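AKIMGATE RESIDENTS' NEWSLETTER
30 July 2018

Water shutoffs coming in August, please read

Quick one this month, I'm typing it between two meetings so forgive the spelling. The big item is water. The riser replacement is finally going ahead in the Mazurek building, all 126 apartments, and the contractor (Fovthorpe) wants to start in the first half of August. Exact days get posted in the lobby and by the elevators. Check there, not with me, I get them at the same time you do.

How it works. One riser at a time, so one vertical stack of bathrooms at a time. Your stack is off for 6 hours, morning to mid afternoon. Kitchens are on separate pipes and stay on, except the corner units, where kitchen and bath share a line. Corner units lose both. Sorry. There'll be a tap running in the laundry room the whole time, bring a bucket or a couple of jugs.

Somebody has to be home or leave a key. The crew needs to get at the shutoff valve in every bathroom on the stack, and if one door stays locked the whole stack waits. Last time we did anything like this was the heating work, and 4 locked doors cost us two extra days. Keys go to Aleksandra Makowska in the office, in an envelope with your apartment number on it and your phone number. Number on the envelope please!! Not on a sticky note, they fall off.

Before your day:

Fill a bucket for flushing the night before.
Clear the floor around the sink and toilet.
Take anything you need for the day out of the bathroom, toothbrush, medicine, contacts stuff. The crew may be in there a while.
Turn off the washing machine if yours is hooked up in the bathroom. Don't leave it on a timer.

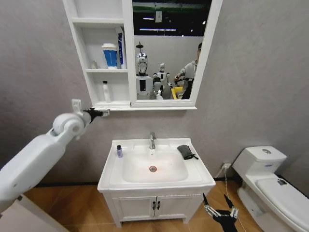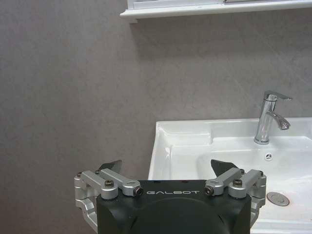
Will the water be safe to drink when it comes back on?
Run the cold tap for a few minutes first, until it's clear. It may come out brown or spit air to begin with, that's sediment and air in the new pipe. Unscrew the little screen on the end of the faucet before you do it or it clogs. If it's still brown after an hour call the office and we'll send Fovthorpe back up. Hold off on doing laundry till the next day, especialy whites.

Cost. Several people asked. It comes out of the repair fund, which was set aside for this, so no extra charge and no change to the monthly fee. Remigiusz Kubiak has the full estimate and will show it to anyone who wants to see it. He's in the office on the evenings marked on the door.

Tiles. If your pipes are boxed in behind tile, the crew opens a section and closes it with plain board. They do not put tile back. You can have that done yourself afterward, or sign up for the group job with Jastix, list is at the office. Madhu Ahuja on the second stack got a price from them already and is happy to talk it over, just knock. Roughly half the building has access panels and won't need any cutting at all. If you don't know which you've got, ask Aleksandra, she has the old drawings.

Other bits, fast:

Bike room lock has been changed. Old keys don't work. New ones at the office, 2 per apartment, bring the old one back.

Genowefa Szewczyk is looking for a ride to the clinic on the mornings her stack is off, as the elevator may be busy with pipe and she'd like to get out early. If you can help leave a note in her mailbox.

Idun Hägglund is taking over the courtyard watering from August. Please dont move the hose.

Recycling pickup is unchanged. Boxes flattened, still, please.

Next newsletter when the risers are done. Questions about the shutoff go to the office, by phone or in the gray mailbox next to the front door.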